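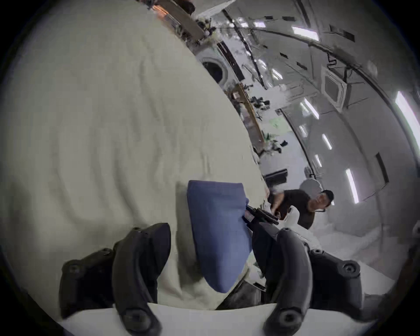

Berdale open day: trying the Gralel hand-held gripper

I went along to the Berdale open day in July mostly to get my hands on the Gralel, and I had a good long go at the bedroom set-up. Folding a blue cloth on top of a big off-white sheet sounds easy - it took me 7 tries to get one I was happy with!

The good bits first. The curved fingers are lovely to use and soft fabric doesn't slip about much. My wrist did start to moan after 42 minutes though, and the grip is a bit chunky if you've got small hands like mine.

At £986 it's dearer than the Quaye, which I tried last year and found stiff. I'd still pick this one (the Mava stand had a queue, so no verdict there). 8 out of 10 from me, and I'd like a lighter handle next time.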